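Gresent Lounge Services: progress report to Brallholm, 11 May 2018

Staffing is unchanged. Edileuza Macedo and Desta Woldemariam now each spend 6 hours a week less on lifting and resetting, and the time goes to guest requests. Reset faults fell from 76 in December to 8 last month.

Soft items are still the slow part of the work, and we ask to keep Desta on them through the next period. The arm's two fingers have to close on something like the small LITTLE BEAR pillow, tilted against the back of the brown sofa, and a plush edge gives them little to hold. Desta logs each missed grasp for Damasceno.
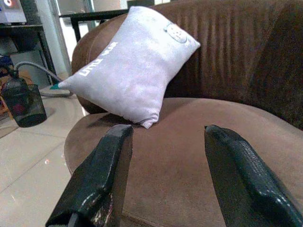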